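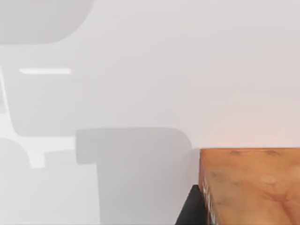
By Kha Mạch
Speaker notes, Istport evening session, February 2, 2020

Hi everybody, thanks for coming out. I'm Kha, I run the small fixtures side at Silosside, and for most of the winter I've been living with the Ginthorpe trial kit. That's the simulator plus the arm plus the two-finger gripper, all on one contract. I promised I'd tell you what it's like to use before you sign anything, so that's the plan. Stop me whenever you want.

(leave the opening picture up while people sit down)

So what you've got on screen is the simulator, from in close by the gripper. All that pale gray is gripper, and the brown thing down in the corner is our wood block. I'm starting with it because it's the view I've stared at the most, and it tells you a lot about what the software cares about. Look at the grain on that block! Knots, streaks, everything. And then the gripper is a set of soft gray shapes with no screws and no labels. When I first loaded it I figured my settings were wrong. I went through every menu, wrote to support, and got a nice note back saying the close view is soft by default and you can sharpen it if you've got the graphics card for it. I don't, so I left it.

Does it matter? For us, not much. We're checking how close a finger gets to the side of a block, and you can make out the strip of pale background between the two in that view just fine. If your job is reading a part number off a label, ask for a demo on your own part first.

(ask: who here already uses a simulator? wait for hands)

OK, setup. The box says one afternoon. It took me two, and one of those went to the license server, which did not like our network at all. Once it was running I had the arm moving in the simulator in ten minutes, and I am not a programmer. You drag the target, you pick an approach direction, you press go. My kid could do it (my kid has done it, please don't tell Ginthorpe).

Then numbers, because somebody always asks. Over the trial I ran 3,742 simulated grasps on wood blocks of different sizes. 533 got flagged for a finger touching something it shouldn't, mostly the support under the block. I'd have guessed the flags would be about the block itself, so that was news to me, and we've redrawn our support with a lower edge since then. That one change was worth the trial fee in my book.

On the real arm I've done 1,528 picks. I didn't keep as careful a log there, so I'm not going to give you a success rate and have it quoted back at me next year. It felt close to what the simulator told us on the bigger blocks. On the thin ones it felt worse, and my hunch is our lumber just isn't as straight as the model thinks it is.

(drink some water, you talk too fast here)

Things I don't like. The price sheet is confusing. The simulator seat, the arm and the support plan all renew on different dates, and I had to draw it out on paper. The manual is great up to chapter four and then reads like a different person took over. And saving a custom block material means exporting it, renaming it and loading it back in, every single time.

Things I do like! Support answers the phone. The updates haven't broken any of my files. The grasp editor lets you nudge the approach a tiny bit and rerun right away, and I've gotten kind of addicted to that.

I also had the Mạc package on loan for a little while, and people have been asking me to compare. It starts up faster and the menus are cleaner, but I couldn't get our own textures into it, so every block was plain gray. If you don't care about that, try both.

Would I buy it? I've put in for one seat and the arm, and I'm holding off on the long support plan until they fix the renewal dates. Bigger shops may want to haggle on that.

(questions, then show the grasp editor live if the laptop behaves. Sign-up sheet for trying the arm is by the door.)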